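Numby grasp planner – June progress, for Prindevberg
From: Blair Urquhart

Short one, demo prep is eating the week. New planner branch is merged and running on the wrist camera only. 1,594 grasp attempts logged so far, 138 flagged for review. Glossy glaze still upsets the depth estimate, working on a filter.

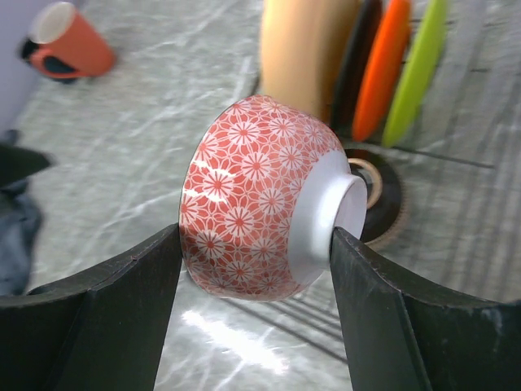 Patterned bowl gripped on its side, one finger near the rim, the other on the foot ring.

Next: retune finger force limits, then replan when the foot ring is hiden from view. 35 review clips labeled, rest to go. Four open bugs, all in the replay tool. Need sign-off on the Jasovham compute hours – please.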